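Home | About the project | Our reports | Gallery | Contact

Our visit to the Wesberg open day
Report by Ayman Hattar, Robotics and Health project group

Our group had been reading about surgical robots since September, mostly from library books and one very long set of slides, so when the Wesberg teaching centre announced an open day we signed up the same evening. There were 40 places for students and we got four of them! The visit was on Monday, November 30, 2020, and I'm writing this up while I can still read my notes.

The day began in the lecture hall with a talk by Drita Spahić, who trains surgeons to use the robot. I had expected a lot of technical words, but she kept it very plain. The surgeon sits at a console a few steps from the table and moves two hand controls. The arms copy those movements, only smaller, and any shake in the hands is filtered out. She was very clear that the robot doesn't decide anything for itself. It goes where the surgeon's hands send it (this was the first thing we corrected in our project plan, where we had written "the robot operates on the patient").

After that we moved on to stitching, which was the part I'd been looking forward to. Drita talked us through how a knot is tied with the instruments: grip the needle, pass it through both sides of the cut, let go, take the thread, wrap it round the other instrument, pull. With your own fingers you feel when the thread is tight enough. On many systems the surgeon gets little or no feeling back through the controls, so they learn to judge the pull by eye, from how straight the thread is and how the tissue moves. I found this amazing and slightly scary.

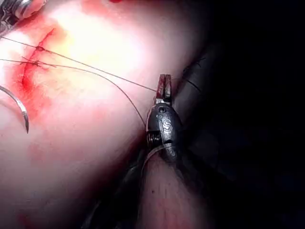 Figure 1. Stitching with a robotic instrument. Two knots are in place along the cut, and one thread is stretched tight up to the jaws.

I hadn't understood how much is packed into the end of one of these instruments. It has to open and close, bend and turn, and the jaws still have to be narrow enough to handle a thread. In our model, the "wrist" is two servo motors and a lot of tape, and it is bigger than my fist. We all went a bit quiet.

Then came the hands-on session, with a practice console and a foam pad! Each of us had ten minutes. My task was to move small rubber rings from one peg to another, and I dropped the first three. The hardest thing is that you keep wanting to look down at your hands, when you need to keep your eyes on the screen. Once I stopped doing that it got much easier, and by the end I could pass a ring from the left jaws to the right without thinking. Drita said new trainees at Wesberg do 40 of these exercises before they start on thread.

What we are changing in our own project:
- The gripper will have narrower jaws, with a rougher inner surface.
- We'll add scaling, so that a big movement of the joystick makes a small movement of the arm.
- Our test will be pulling a thread tight without snapping it. We have bought 200 metres of cotton for this.

Our next report will cover the new gripper and the first thread tests.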